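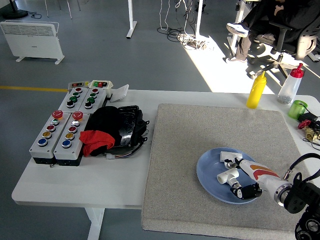 # Stirnside Teaching Kit

Teach a robot arm a new job by doing the job yourself! The Stirnside kit pairs a hand-held leader with a follower arm and gripper, so you steer from a chair and the arm copies you - wrist turns, small hesitations and all.

We're especially happy with how it handles small parts. Pipe fittings are a great first task: an elbow or a tee has an awkward shape, it rolls, and there's more than one sensible way to grab it. Set a couple on a plate, record 20 demonstrations, then move the plate and record 20 more (you'll get faster, everyone does).

**In the kit**

- Leader handle with finger trigger
- Two-finger gripper and mounting ring
- Foot pedal: tap to start a recording, tap again to save
- Peltimdale recording software, with room for 2,000 demonstrations per project

**Hand guiding**

Prefer to hold the arm itself? Switch to free-drive and push it through the motion. It feels light, and you can mix hand-guided and remote recordings in the same project - we do this all the time.

**Good to know**

The trigger spring was softened in July, and older handles can take the new one. Replacement finger pads are sold in pairs. Keep an emergency stop within reach whenever the arm is powered.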